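Pitora structural helmet: review after 14 months on the trucks

Posted 2026-10-18

14 shares | 4 comments

Our department switched to the Pitora helmet last year. I've worn mine on shift for 14 months, through one full winter and most of a second fire season. Before that I wore a Rivero, which a lot of departments in this part of the country still use, so most of my comparisons are with that one. I paid for neither. They're issued, and my opinion of them hasn't been asked for by anyone who sells them.

The Pitora is a traditional-looking composite shell with a short rear brim, a ratchet headband, a chin strap with a quick-release buckle, ear covers that come out for washing, and a flip-down face shield. It comes in the usual colours. Ours are yellow for firefighters, red for captains and white for the chiefs. There's a brass holder on the front for the shield plate, and the threads for it are standard, so the old plates went straight on.

Fit

Adjusting the headband is the best thing about this helmet. The ratchet knob is big enough to turn with structural gloves on, and it stays where you put it. The Rivero knob was smaller and sat right where the collar of the coat came up, so looking at a ceiling would back it off a click or two. After a few minutes of overhaul the old helmet was sliding down my forehead. The Pitora doesn't do that.

The height adjustment inside the crown is fiddlier. It's done with tabs that push through slots in the webbing, and the tabs are stiff when new. I did mine at the kitchen table with a butter knife, which the manual doesn't suggest. Once it was set I never had to touch it again. If your helmet sits too high over the mask, drop the crown straps one slot at the back only and try it before you change the front.

People with long hair tied back have found it less comfortable. The ratchet sits low, and a bun has to go either above it or below it. The Rivero had a wider gap there. It's worth trying one on with your hair the way you wear it on shift before your department orders a pallet of them.

Weight

It's a bit lighter than the Rivero and you can tell, though mostly at the end of a long call. The balance matters more to me. The Rivero was front-heavy once you put a light on it, and the Pitora sits level even with a light clipped to the side. With a light on each side it starts to feel like any other helmet.

Face shield

I've left this for the middle because it's the part I'm least happy with. The shield is clear, covers well below the nose, and flips up and down without catching on the mask. The optics are fine when it's new. The trouble is how quickly it stops being new. 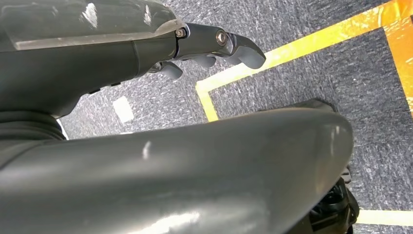 The face shield on mine was marked up by February. Some of that is drywall and ceiling tile coming down, and some of it is the shelf in the truck, where the helmet rides with the shield touching the back wall. A smooth clear surface shows every rub it gets. The glossy see-through cover along the forearm in the photo has the same sort of pale scuff marks as my shield, and you don't have to look through that one. Mine has its worst patch just right of centre, in line with my eye when I'm looking down at a tool.

The Rivero shield scratched too, but it had a harder coating and I got a longer run out of each one. Pitora sells a coated shield as an option. Our order didn't include it. If yours is still being written up, get it included, because buying them afterward one at a time costs a good deal more per piece.

Changing the shield is easy. It's held by a knob on each side, and the knobs come off by hand. Put a spare pair in your locker. The knobs will roll under a truck if you let them, and the shield won't stay up with only one.

Cleaning

We wash everything after every fire now, so how a helmet comes apart has become a bigger question than it used to be. The liner, ear covers and chin strap on the Pitora all come off without tools. The liner and ear covers go in the extractor in a mesh bag, and the chin strap gets scrubbed by hand with the shell.

Taking it apart takes me no time now. Putting it back together is where I lose patience. The liner snaps onto posts inside the shell, and the snap at the back left is tight on every helmet in our station. You have to press it with the heel of your hand while holding the shell against your leg. A wet liner makes it worse. We ended up hanging the liners overnight and reassembling in the morning, and swapping in a spare set in the meantime.

That does mean you need spare sets. Our department bought enough for every second person, and in a busy week it isn't enough. The Rivero liner stayed mostly in place and got wiped down, so we never needed spares, but it never got properly clean either. I'd take the Pitora system over that one, snap and all.

The shell itself cleans up well with mild soap and a soft brush. Soot lifts off the yellow better than I expected. There's some staining along the rear brim that won't come out, and I've stopped trying.

Lights and brackets

Pitora's own light bracket is plastic and clips to the edge of the brim. It's fine for a small light. I broke one on a door frame and the replacement came quickly. Since then I've used a Kwofie bracket, metal, which clamps on with a set screw and hasn't moved. It isn't approved by Pitora as far as I know, so check with whoever looks after gear in your department before putting one on. Some departments don't allow anything on the shell that didn't come with it, and there are good reasons for that. 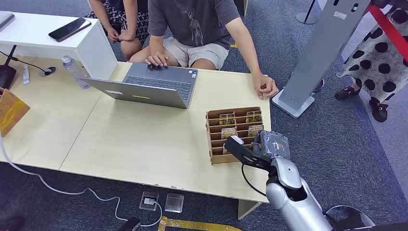

If you do go with a metal bracket, put a strip of heat-rated tape between it and the brim. Mine left a dent in the finish before I thought of it. Tighten the screw by hand and then a quarter turn more. Check it at the start of shift along with your pack.

The built-in slots for a goggle strap are useful. Goggles sit up on the front of the shell out of the way, and the strap doesn't slide down over the ear covers the way it did on the Rivero. For highway calls I use the goggles far more than the shield.

Cold weather

We get real winter here, and helmets behave differently in it. The chin strap buckle on the Pitora iced up on me once during a long exterior job, with hose spray drifting back on us. I got it open by holding it in a bare hand for a bit. The Rivero buckle had the same fault, so I can't mark one down against the other.

The ear covers are good. They come down far enough to close the gap above the coat collar, and they don't bunch up over the hood. The headband pad gets stiff in the cold but loosens once you've had it on. Fogging between the shield and the mask was no worse than with any other helmet I've worn.

Price and parts

I can't tell you what we paid, as it was a bulk order through a regional supplier, Inero, and the price was tied up with coats and boots. What I can tell you from the parts sheet is that a replacement shield was $40, a full liner set was $30 and a pair of shield knobs was $4 before tax. Those are the prices we get. Yours may be different.

Parts came quickly for everything except ear covers, which were on back order through most of the spring. Inero was straightforward about it and told us when to expect them. I'd rather hear that than get a string of maybes.

What I'd change

A coated shield should come standard. The rear left snap needs to be looked at, and I'd be surprised if our station is the only one to complain. The crown tabs could be easier to move. I'd also like a small ring or loop at the back for hanging the helmet to dry, since the strap isn't strong enough to be used that way and everyone does it anyhow.

I'd still pick it over the Rivero. It stays put on my head, it comes apart for washing, and the balance is better at the end of a long night. For a department that can budget for spare liners and the better shield, it's a solid choice. Without those two extras I'd think harder about it, and I'd ask to borrow a couple for a month before signing anything.

One more small thing on sizing. The extra-large headband is sold separately and isn't in the box. Two on our crew waited a while for theirs and wore the old helmets in the meantime.

30 people found this review useful

We use cookies to remember your settings and measure visits to this site. By continuing to browse you agree to our use of cookies. Accept | Manage settings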